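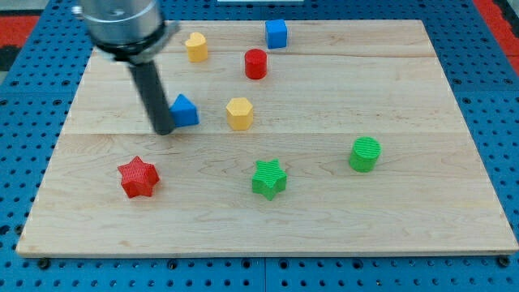 Eulalia Farías

Hello everyone, and thank you to the people who answered my question in March about the base plate. I have moved forward since then and now I have a new question, so I answer under Horacio's message and keep his text for those who joined after.

Horacio Bustos wrote:

> Eulalia, before you buy anything else, tell us three things. How is the board
> fixed, how do you tell the arm where the board is, and how are you picking up
> the blocks? You wrote "it misses by a bit" but a bit in which direction? If it
> always misses to the same side it is your origin. If it misses more when the
> arm is stretched out, it is your tool length or your wrist angle. I lost a
> whole winter to this with my own arm and it was the tool length.
>
> Also, what shapes are you using? Cubes forgive you a lot. Stars do not.
>
> Horacio

Horacio, I try to answer in your order.

The board is wood and it sits over the blue pegboard. I chose the pegboard because Zachary Kennedy in our workshop already had it, and because the holes let me put the board back in the same place after other people need the bench. Before that I used clamps, and each time I had a small difference that I could not find again the next day. The seams of the board are also useful to me. When I turn the board by mistake I see at once that they do not run the same way as the rows of holes.

For the origin, I bring the tip down by hand to one corner of the board, save that position, then do the same with the other three corners. The program (I call it Pal, it is a small thing in Python, 694 lines with too many comments) calculates the plane from the four points. Last month I used only two corners and supposed that the board was level. It was not level. One side was 2 mm higher, and the tip scratched the wood there.

The tool is the long dark grey cylinder with the rounded end, fixed under the black collar at the wrist. It does not pick up. I should have written this clearly in my first message and I am sorry for the confusion. For now I only point and push. The arm must go to a block, stop just above it or beside it, and then push it along the board to a place I give. I want this part to be correct before I spend money on a suction cup or fingers.

The blocks I printed in the workshop, in four colours: red, blue, yellow and green. I have two cylinders, a cube, a hexagon, a triangle, a heart and two stars, one with five points and one with six. The layer lines are clearly visible, as you can see on the stars. Orathai Sitthichai told me to print them finer, but I find the ridges do not matter for pushing, and a fine print takes too long when there is a queue for the printer.

Now to your real question, the direction of the miss. I followed your advice and wrote everything down. I sent the tip to the blue triangle 18 times, moving the arm home between each time. The height is good now. The error is sideways, towards the hexagon, and it is larger when the arm goes to the far side of the board, where I keep the heart and the cube. So by your rule it should be the tool length or the wrist angle. I measured the tool again with the Stanley calipers that belong to the workshop and the length was right to less than I can read.

This leaves the wrist angle. The tool does not come down straight. It leans a little to the right when I look from the front. I did this on purpose at the beginning, so the collar would not hide the block from me, and then I forgot that the program still thinks it is vertical. I have put the angle in the settings file now, but I guessed it from a protractor held in the air. The result is better but I would not call it good.

So here are my questions to the list:

1. Is there a simple way to measure the real angle of the tool at home, without a second instrument? Aldana Navarrete suggested to touch the same screw head with the tip from several wrist positions and let the program solve it. Has anybody done this with a rounded tip? My worry is that the point of contact moves around the curve.

2. For pushing a star, do you push on a point or in the space between two points? On a point, the star turns. Between two points it goes straight for a short way and then it turns also.

3. The joint controller is a Movik, second hand. When it warms up, I believe the zero of the last joint moves. I waited 13 minutes before the measurements and the values became steadier, but I do not know if this is a real effect or only my impression. Does anybody on the list have the same controller?

Zachary says I should put the tool vertical and stop suffering. He is probably right, but I would like to understand the tilted case first, as the suction cup from Lulmont that I am thinking about would also be mounted at an angle.

I can send the settings file and the table of measurements to anyone who wants them. They are in plain text. The column names are in Spanish, but there are only four of them and I will translate.

Best regards to all,
Eulalia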